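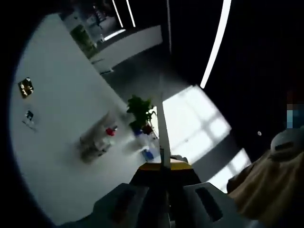
Thread last changed: August, 16:20

Moving old reservations from Prekbridge to Ilamico — guest records doubled

sem_michiels wrote:
We run a guesthouse with nine rooms and have been on Prekbridge for six years. The contract ends in August and we are going over to Ilamico. The future bookings went across without trouble. The past stays are the problem.

I exported 2316 reservations as one CSV and put them in through Settings > Import > History. The import report said all of them were accepted. When I opened the guest list afterwards, almost 400 people were in it twice, some with the same email address on both records. The stays are split between the two, so a guest who has been here five times shows as three on one record and two on the other.

Has anyone done this move and got a clean guest list out of it? I would like to keep the history. We give returning guests a lower rate from the fourth stay and I use the stay count for that.

Toon V. wrote:
Which column did you map as the guest key? Ilamico matches on email plus phone if you leave it on the default setting. Prekbridge writes the phone number the way the guest typed it, so 0032 and +32 are two different people as far as the import is concerned.

sem_michiels wrote:
Default setting. I didn't know there was a choice.

Toon V. wrote:
It's under the small arrow next to "Guest matching" on the second import page. Set it to email only, undo the import and run it again.

frans_db wrote:
I would not do email only. Half of our bookings from the big sites come in with a relay address, and it is a different one each time. With email only you get a new guest record for every one of those stays. I did it that way last winter and ended up with more doubles than I started with.

What worked for us was cleaning the phone column in the spreadsheet first. Strip the spaces, dots and brackets, change leading 00 to +, and add the country code where it is missing. Then import with the default matching. It took me an evening. Belgian and Dutch numbers are easy, French ones too. The ones without any country code I looked up by the guest's postal address.

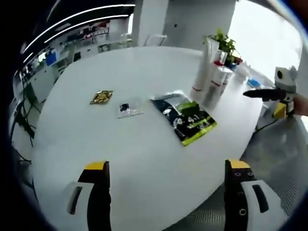 Also check the surname column while you are in there. Prekbridge puts "De Bruijn" and "de Bruijn" down as they come, and the merge screen in Ilamico lists them as separate suggestions. Sorting by postcode helps you find those.

Toon V. wrote:
Frans, relay addresses don't count if you tick "ignore booking site addresses". Then it falls back to name and postcode for those stays.

frans_db wrote:
That box only appears on the larger plan. We are on the small one and Sem probably is too with nine rooms.

sem_michiels wrote:
Small plan, yes. No such box on my screen.

Toon V. wrote:
Then I take that back. I thought it was in all of them.

SanneW wrote:
Different view: do you need the history in the new system at all? We kept our old bookings in a spreadsheet and started with an empty guest list. If somebody says they have stayed before, we look them up by surname. We have had to do it a handful of times since spring.

There is also the matter of how long you should be holding guest details from six years ago. Our accountant wanted the invoices kept. She had no interest in phone numbers and breakfast notes.

frans_db wrote:
With a returning guest rate you can't look people up after the fact. The price has to be right when they book on your own site, and for that the stay count must be in the system.

SanneW wrote:
You can give them a code. We send one with the thank-you mail after the third stay. No import needed.

sem_michiels wrote:
I did think about codes, but our guests are mostly older and a lot of them ring up. I'd be reading codes out over the phone. I take the point about old data though. I will leave out the first two years and keep those invoices as PDFs.

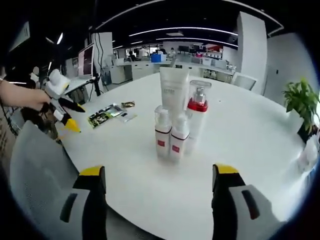

Page last changed: 21:05 (1 new reply merged, title edited by moderator)

remo_wallner wrote:
I have moved two houses from Prekbridge to Ilamico, so a few things to add.

Undoing the import removes the reservations but leaves the guest records behind. If you undo and run it again without clearing them you will have triples. Go to Guests > Filter > "no stays", select all and delete. Do that before the second run.

The import page takes 4000 rows at most in one file, so Sem is fine there. Anyone with a larger house has to split by year. Split on departure date, otherwise stays over New Year go missing.

On the matching I agree with Frans. Clean phone numbers and the default setting. You will still have some to merge by hand.

sem_michiels wrote:
The leftover guest records would have caught me out. Thank you. Does merging by hand keep the notes from both records?

remo_wallner wrote:
It keeps the notes from whichever record you pick as the main one. The other notes go into the log, where you can copy them from. Allergies are a separate field and do get joined.

SanneW wrote:
In ours the allergies did not get joined when one of the fields was empty. It took the empty one. Check a few before you do the whole list.

remo_wallner wrote:
I haven't seen that, but both houses I did were last year. It may have changed.

sem_michiels wrote:
Phone column is done and the empty guest records are deleted. Second import ran this morning, without the first two years. I have 31 pairs left in the merge screen, mostly couples who book under each other's names. Sanne was right about the allergy field, one came out blank, so I am doing those from the old screen side by side.

Last question: the stay count shows on the guest page but the returning rate isn't being offered on our booking page. Is that a separate switch?

Toon V. wrote:
Rates > Conditions > "count imported stays". Off by default. It needs up to an hour before it shows on the booking page.

Related threads
Verbeke card terminal doesn't post to the room bill
City tax shown twice on Dellico invoices
Closing single rooms for long stays without closing the whole type
Prekbridge: how long can I still log in after cancelling?
Printing arrival lists on one page

Contact the moderators | Forum rules | © Small Hotel Desk Forum | Back to top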